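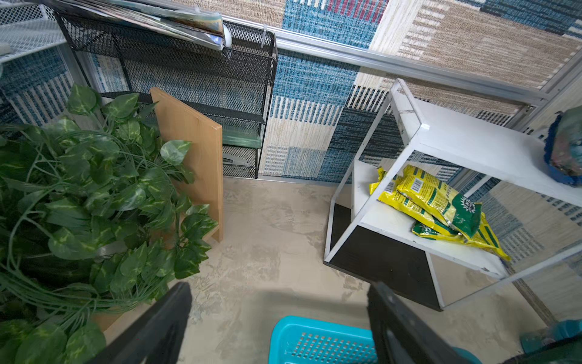
Workshop tips: living with the arms

Evanthia Papadakis, packing bench, Wenness Garden Supplies

The Vustley depot got its arms last March and I was asked to write up what we've learnt for the other sites. I was told to keep it positive. I will keep it useful.

1. Ask what the 800 means. The sales sheet said 800 lifts a shift. Our best so far is nearly 500, and that was with one of us standing by to straighten things up. If your manager is planning the rota on the bigger number, speak up before the rota goes on the wall.

2. Bags are harder than boxes. A box has corners and stays the shape it was. A bag sags, slides and folds over itself. Lay bags flat on the shelf with an end towards the arm, and don't let one hang over the edge if you can help it. 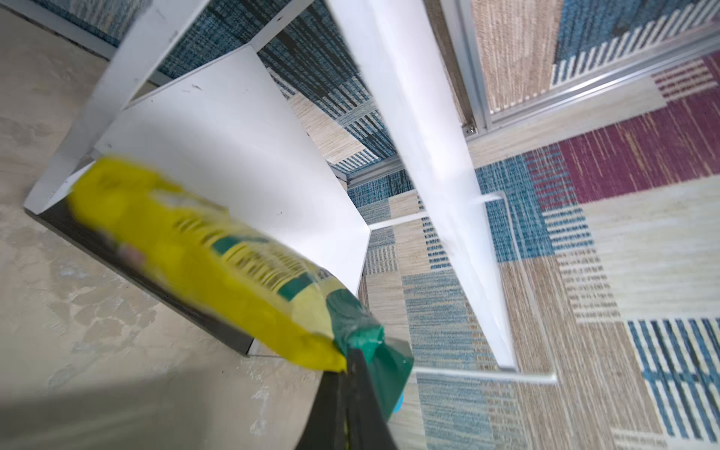
Gripper holding a yellow bag near its sealed end, with a white stool or small table behind.

3. Watch the seals. Any bag that has been gripped by the end gets a quick squeeze before it goes out. If you hear air, put it to one side and write it in the book. We were told the book would not be needed any more. Keep the book.

4. Baskets with holes in the sides are easier to wipe out than solid tubs, and compost gets everywhere. Tip the crumbs out at the end of every shift. A stiff washing-up brush does the little square holes.

5. Don't overfill. Heavy bags go in first, standing up if they won't lie down, and leave a hand's width at one side for the fingers to get in.

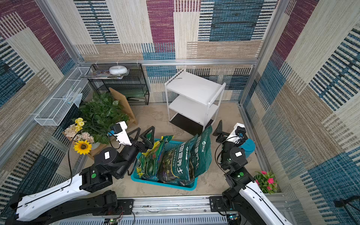 The same goes for whatever you keep nearby. Plants with long trailing stems want tying back or moving, and loose magazines should go in a drawer. Margaritis, our other depot, lost a morning to a length of ivy.

6. Cables. Look along them before you switch on. Anything rubbing gets reported, and you don't fix it yourself with parcel tape, whatever you did with the old conveyor.

7. Know who is allowed to stop it. Here it's everyone, and it took 2 meetings to get that in writing. Get yours in writing too.

8. Your back will thank you, I'll grant that much. Mine is better than it was. But the lifting has been swapped for watching, and watching is tiring in its own way. Ask for a change of job every 2 hours. Narau, who fitted ours, said the work would be "lighter". My eyes don't agree, and the pay hasn't moved either.

Corrections to me at the bench, please, not by email.

15 January 2021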